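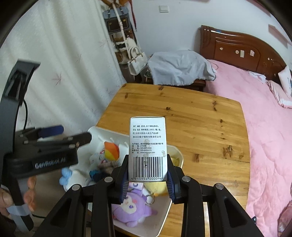 Face of a tablet box, 100 per bottle, with the barcode at the bottom.

Hisomberg Plenda bowling machine – review

Posted 6/6/21 by Leopoldo Montes

The Plenda is a two-wheel cricket bowling machine for clubs and school nets. Ours replaced an Alteris that had run for nine seasons. I have fed 468 balls through the new unit so far, mostly dimpled practice balls, plus a short run with leather.

Setup takes one person if the legs are already pinned. The head drops onto a ball joint and locks with a single lever. The lever is stiff and sits too close to the left motor housing. Wear gloves or file down the burr on the underside.

Speed is set by two dials, one per wheel. The top setting is marked 80 mph. I have no radar gun, so I can't confirm that, but Daithí Tierney opened for our first team and he stopped asking for more at 70. Equal dial settings give a straight ball. A gap of five or six between them gives usable swing with the head tilted over. Spin is the weak point. Below 45 mph the wheels slow as the ball passes through, and the next delivery lands short unless you wait four seconds.

Line is good. On a good length, most deliveries pitched inside a strip the width of the stumps. Length drifts as the battery drains. The manual claims three hours per charge – we got a little over two at high speed, with length dropping off in the last 20 minutes.

The automatic feeder is a $725 extra. It jammed twice, both times on worn balls with raised seams. Iraís Arriaga runs our junior sessions and prefers to feed by hand, which also lets her show the ball to the batter first. I would skip the feeder for under-13s.

Leather balls scuff the wheels quickly. Wipe them down after each session and check the gap with the supplied gauge.

Spare wheels ship from Serrano. Ours were ordered in November and took five weeks.

Rating: 7/10. Buy the head and tripod, leave the feeder, and keep a second battery on charge.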